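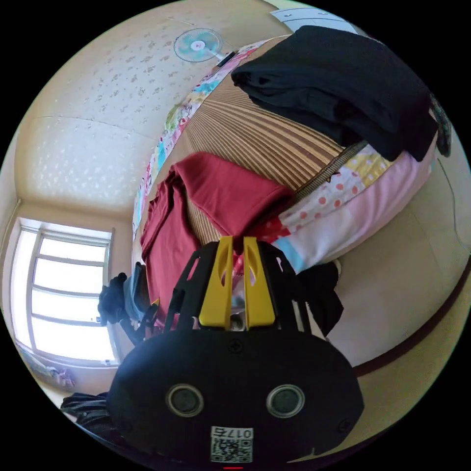

Vellmont Woven Bed Mat, Double: Our Review

I have wanted to write this one up for ages, partly because so many of you asked after the post about summer bedding, and partly because I've now slept on the thing long enough to have proper opinions. A woven bed mat is a simple enough idea. You lay it over the mattress (or over the bottom sheet, there are two schools of thought and I'll come to that) and it lets a bit of air move underneath you on sticky nights. My grandmother had one on the spare bed all year round, and I remember the pattern it left on my arms after an afternoon nap!

The Vellmont is the second mat I've bought. The first was a Peltonen, which was lovely to look at and frayed along one short end before its first year was out. I'm told they've changed the edging since then, so do take that with a pinch of salt. I kept it for picnics and it does very nicely on grass.

What you get

It comes rolled up in a cotton sleeve with a tie at each end. The sleeve is much nicer than it needs to be and I've kept it for storing the mat over winter. There's a leaflet as well, in very small print, which mostly tells you not to put the mat in the washing machine. Please do listen to it. I didn't with the Peltonen.

Out of the sleeve the Vellmont wants to curl, and it will carry on wanting to for several days. I put a couple of heavy books on the corners and went about my business. By the end of the week it was lying flat apart from one stubborn corner near the pillow, and that gave in eventually too. There was a smell at first, a bit like a hay barn, which I rather liked and my other half didn't. It faded once we'd had the windows open for a weekend.

Sleeping on it

The first night is odd. It's firmer than you expect and it makes a little creaking sound when you turn over, and I lay there thinking I'd wasted my money. The second night I slept straight through. By the third I'd stopped noticing the creak at all.

On the great question of sheet over or sheet under, I've tried both. Directly on the mat is cooler, no doubt about it, but you do wake up with stripes on your cheek. With a thin cotton sheet over the top you lose a little of the coolness and gain a lot of comfort, and that's how I have it now from June onwards. A jersey sheet doesn't work at all, it clings and rucks up and you spend the night wrestling with it.

It also stays put well. I'd worried about it sliding off the side, and I'd even bought a set of Kinus sheet clips to hold it, but they've gone back in the drawer. If your mattress has a very silky cover you might want them.

In the daytime it earns its keep as a sort of bedspread. I sit on it to put my socks on, I sort the washing on it, the cat would live on it if I let her. Crumbs and fluff sit on the surface where you can see them and brush straight off.

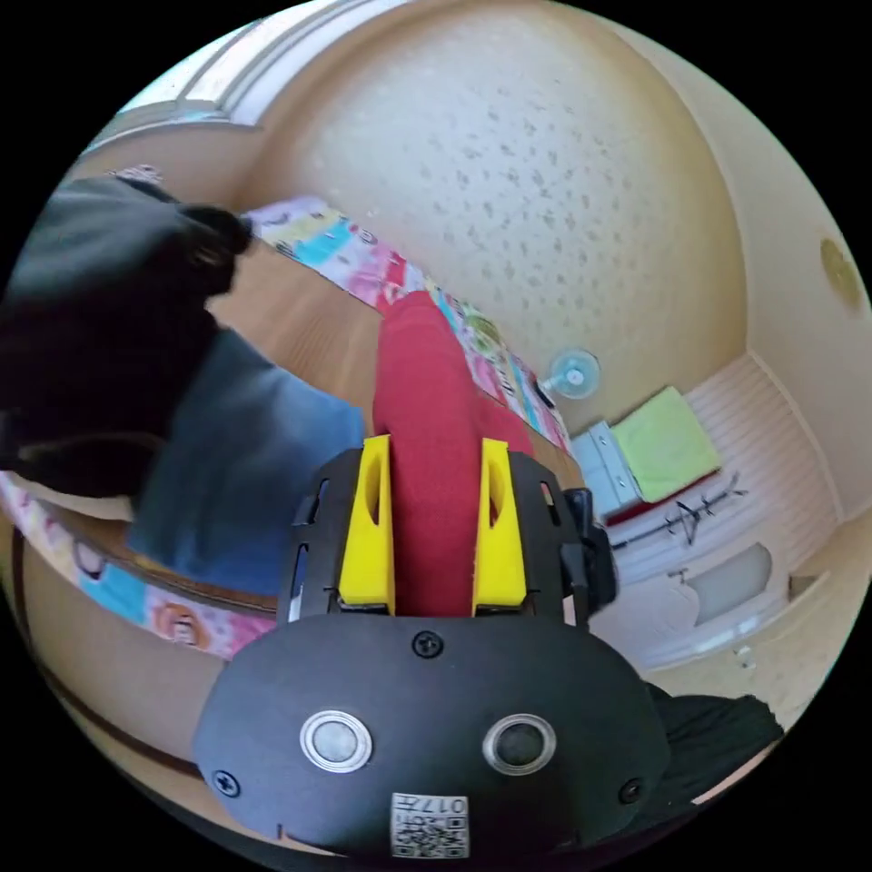 Looking after it

A damp cloth and a drop of mild soap, then dry it flat somewhere with a breeze. Mine goes over two chairs by the back door. Don't be tempted to fold it for storage as the weave will crease and the crease is there for good. I rolled mine up in December, somewhat later than I should have, and slipped it behind the wardrobe in its sleeve.

One small grumble. The binding picks up marks more readily than the weave does, and hand cream in particular seems to sink right in. I got most of it out with Gitivau upholstery foam, dabbed on with an old flannel, but there's a faint patch left on my side of the bed that I've decided to live with.

Would I buy it again?

Yes, I would, and I'm thinking of the single size for the spare room before the warm weather comes. If you run cold at night or you like a very soft bed, I'd save your pennies, as it does make everything firmer. For the rest of us it's a good, sturdy mat.

Posted 2/16/24 in Bedroom and Linens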